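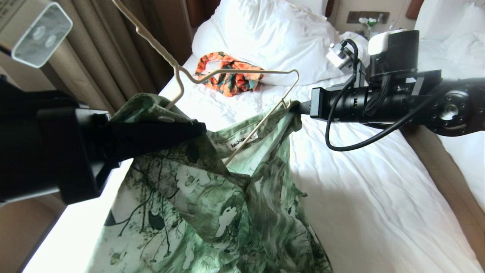 Umik garment handling trial: progress report to Cisthorpe
Reporting period ending November
Prepared by the Gumatness manipulation group

Summary

We're very pleased with how this period went. Both grippers have now been through the full hanger program, the wrist camera comparison is well under way, and we have a clear favourite for the left arm. The second controller arrived late and its trials have slipped into the next period. Spending is within the approved budget apart from one item, covered at the end.

Gripper comparison

The plan called for 400 hanger attempts split evenly between the Sembiring wide-jaw gripper and our own narrow-finger design. All of them are done. An attempt starts with the garment lying on a bed and finishes when it is on the hanger, lifted clear, with both shoulders in place. Anything else is logged as a failure, even if the garment only slides off one side at the end.

The wide jaw was the better of the two on thin wire hangers, and by more than we'd hoped. It can pinch cloth and wire together at the shoulder and keep hold of both while the other arm works along to the far side. The narrow fingers tend to let the wire roll, and once it has rolled the hook swings round and the second arm has to go looking for it. On moulded plastic hangers the gap closes up a lot, and for picking a single layer of fabric off a sheet the narrow fingers are still lovely to use!

Of the failures, 107 were the same thing: the second shoulder slipping before the right arm had a proper grip. We had expected most of the trouble to come at the neckline. Knowing this has already changed what we work on each morning, and the new approach path for the right arm (lower, and a bit slower over the last stretch) came straight out of that log.

Loose, slippery garments remain the hardest. Long dresses bunch on the bedding and drag on the hanger as it goes up. T-shirts are close to routine now, which was a great moment for the team after a fairly grumpy winter.

Cameras

We are testing 4 camera positions. The two wrist positions are finished. Mounting the camera further back on the forearm gives a better view of the hanger hook but loses the fingertips whenever the wrist turns in. The forward position has the opposite problem. Bright daylight on white sheets washed out the depth data in both, so we now fix exposure before each run and record the time of day with it.

Controllers

The existing controller ran the whole gripper program without a hardware fault. We did have cable snags on the right arm, mostly during large wrist rotations, and have rerouted the loop with more slack. The replacement controller is on the bench and talking to one arm. Two-arm timing is the next job.

Budget

We spent $2,000 on replacement finger pads and cabling that wasn't in the original estimate. The pads wore faster on bare wire than the supplier's sheet led us to expect. We'd like to cover this from the travel line, which is mostly untouched, and ask for your okay in writing before the next claim.

Next period

Finish the two remaining camera positions, starting with the overhead mount.
Run the hanger program on the new controller with the wide jaw only.
Try a mixed setup, wide jaw on the left and narrow fingers on the right.
Add more long garments to the test set, including some with buttons.

The full attempt log and failure notes are in the shared project folder. If anyone at Cisthorpe would like to see a run in person, mornings are best.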